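Getting a home arm to open doors: set-up tips for the Kokcombe door kit

Filed under: Workshop and utility / Powered helpers

The Kokcombe door kit is sold as an add-on for light household arms. It consists of a two-finger gripper, a mounting flange, a cable with clips, and a licence for the door routine. The notes below come from six weeks of use in a house with mixed door furniture: four round knobs, two levers and one sliding door. The arm was a rented Felden on a wheeled base. Most of the advice applies to any arm of similar reach.

Before the kit arrives

Go round the house and list the doors by handle type. The routine needs to know three things for each: knob or lever, push or pull, and hinge side. Write these on a card before starting the set-up screens, which time out after a short pause and do not save a half-finished door.

Tighten every knob. A knob with play on its spindle can be turned by hand without trouble, but the gripper reads the slack as slip and closes harder. On older fittings the grub screw is usually under the collar. A 2 mm hex key or a small flat screwdriver will do.

Oil the latches. Dry graphite is better than spray oil on painted doors, where the spray leaves a line that collects dust. Work the latch by hand until the bolt returns fully without help.

Check the hinges. A door that drops on its hinges drags at the latch side, and the arm has to lift as well as turn. One longer screw in the top hinge cures most cases.

Fitting the gripper

The flange takes four bolts. Fit all of them finger tight, then tighten in a cross pattern. The manual gives a torque figure but the supplied key has no scale. Firm wrist pressure on the short end of the key has held so far.

Keep the finger pads clean. Wipe them with a damp cloth once a week and dry them before use. Furniture polish on a knob is the most common cause of slipping in this house, and it transfers to the pads, so clean both. Washing-up liquid in warm water removes it. Do not use white spirit on the pads; it makes the rubber swell.

Running the cable

The cable should have enough slack for a full turn of the wrist and no more. To set the length:

Move the arm to its furthest reach with the wrist at rest.
Clip the cable at the upper arm and at the flange.
Turn the wrist to each end of its travel by hand, power off.
Let out cable until it no longer pulls at either end, then close the clips.

A loop will hang below the arm when it is folded. Check that it clears lever handles, coat hooks and keys left in locks. The Rashti clips sold separately are softer than the ones in the kit and mark the casing less, but they need replacing when the cable is moved.

Teaching a round knob

Round knobs take longest. The kit has a preset for levers that worked first time on both of ours. The knob preset is a starting point only.

Approach the knob square to the door. Coming in at an angle puts one finger on the rim before the other and pushes the knob sideways on its spindle.

Set the grip depth so the fingers close on the widest part of the knob. Too shallow and they ride off the front; too deep and they foul the rose plate. Mark the correct depth on a strip of masking tape along the floor, level with the front of the base.

Set the closing force low and raise it one step at a time. Step 3 turned every knob in the house once the latches had been oiled. Step 5 left a faint ring on a lacquered brass one.

Turn first, pause, then pull. The default overlaps the turn and the pull, and on a stiff latch the door is pulled against the bolt. The pause is under Advanced, Timing. 200 milliseconds is enough for a tubular latch. A mortice latch may want more.

Lighting

The routine finds the knob with a camera and can lose it in poor light. Dark knobs on pale doors were the most reliable pairing here, even with the hall lamp off. Polished chrome was the worst, by day as well as by night. A ring of matt tape round the neck of a chrome knob solved it.

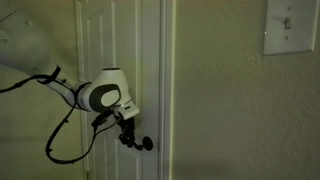

Undum

With a black knob on a white panelled door, as above, there is plenty of contrast to work with. Panelled doors need one further check: mouldings stand proud of the surface, and a gripper or cable that clears the flat part of the door may still rub on a raised edge. Run the whole movement slowly once with a hand near the stop button.

Protecting paint and plaster

Fit a door stop on any door the arm will open fully. The routine continues to its set angle whether or not there is a wall in the way, and will stop only on force. Set the opening angle ten degrees short of the stop.

Satin and eggshell finishes wipe clean. Matt paint on casings does not, and a black scuff from the cable will need touching up. Clear furniture film along the first hand's width of the casing is cheap and hard to see.

Allow new paint to harden before resuming use. Touch dry is not hard enough. Two weeks for water-based gloss is a fair rule, longer in a cold hallway.

Wear and upkeep

The counter in the settings menu stood at 1,513 openings at the end of the trial. The pads were worn smooth at the tips but still gripped. Kokcombe recommends new pads at 2,000. A pair comes in the box, and it is worth fitting them with the power off and the fingers fully open, as the retaining pins are small and spring out.

Weekly: wipe pads and knobs, look along the cable for flattened spots.
Monthly: check the flange bolts, re-oil stiff latches.
When a door is rehung or a handle changed: delete the door and teach it again. Editing the old entry keeps the old force setting.

Verdict

Levers are handled well. Round knobs are handled adequately after an evening's adjustment to each. The sliding door is not supported, and a flush pull gives the fingers nothing to hold.

The kit suits a household that already has an arm and wants it to move between rooms unattended. Bought together with an arm for doors alone, it is poor value against lever handles and a pair of magnetic hold-opens. The manual is accurate but badly ordered, with the cable section after the first powered test. Read that section first.

Spare pads and clips are stocked by the maker only. Delivery took nine days in March.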